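Composite sink

A composite sink is a kitchen sink molded from a mixture of crushed mineral and a polymer binder. The mineral part is usually quartz or granite, and the binder is usually an acrylic or polyester resin. Composite sinks are sold alongside stainless steel, enameled cast iron, fireclay and solid surface models, and are installed in the same cutouts.

Composition

The filler makes up most of the weight of the finished part. Quartz is the most common choice, being hard, cheap and easy to grade by grain size. Coarse grains improve scratch resistance, while fine grains give a smoother surface that is easier to clean. Most recipes blend the two. Pigment is either stirred into the resin or baked onto the grains before mixing. Coated grains hold their color better under sunlight and hot water, but they raise the cost of the batch.

The resin fixes the upper limit for heat. Acrylic grades tolerate brief contact with hot cookware better than polyester grades, which can yellow or blister.

Manufacture

The mixture is pumped as a thick slurry into a closed two-part mold. The visible face forms against one half and the underside against the other. Heating starts the cure at the visible face, and the heavier grains settle toward it, so that the wearing surface carries less resin than the back. After the cure the part is released, trimmed at the rim and checked for voids. Drain and faucet openings are either molded in or left as thin spots to be knocked out on site.

Shrinkage is the main source of rejected parts. Resin contracts as it hardens, and a basin with sharp inside corners may crack there. Molds therefore use rounded corners and slightly sloped walls, which also help the part come free.

Drainboards

Many composite sinks include a drainboard molded in one piece with the basin. The board is pitched toward the basin and carries grooves or ribs that lead water back to it. Reversible models can be turned so that the board falls on either side. 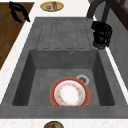
Sidra Ghumman disputes the value of deep ribs, arguing that they trap scale between them and that pitch alone does most of the draining. Her comparison of boards made by Avley and Lamomus found that shallow grooves with a steeper pitch cleared faster than deep grooves on a nearly level board. Keyvan Ghorbani accepts the result for new boards but holds that deeper grooves keep working longer once mineral deposits have built up.

Installation

Composite sinks are fitted in three ways. A drop-in sink hangs from its rim, which rests on the countertop over a bead of silicone. An undermount sink is bonded and clipped to the underside of the counter, and requires a countertop material that can be left exposed at the cut edge. A flush sink sits in a routed recess and needs the tightest tolerances.
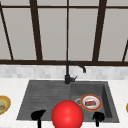 Clips should be tightened in stages, working across the sink from side to side. Overtightening one corner can crack the rim. Heavy models need a support frame in the cabinet, particularly where a waste disposal unit is to be hung from the drain. Plumber's putty containing oil can stain lighter colors, and silicone is preferred at the strainer flange.

Wear and care

The most frequent complaint is a white haze on dark sinks. It is normally limescale, and a mild acid such as diluted vinegar removes it. Bleach left standing may dull the pigment. Metal marks from pans are deposits of the softer metal on the harder grain and can be lifted with a non-scratch pad and a cream cleanser. 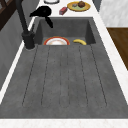

Chips are harder to deal with. Small ones are filled with tinted epoxy and sanded level, though the patch seldom matches the surrounding grain. A crack that runs through the full thickness is not considered repairable, and the sink is replaced.

See also

Countertop
Engineered stone
Solid surface
Strainer (plumbing)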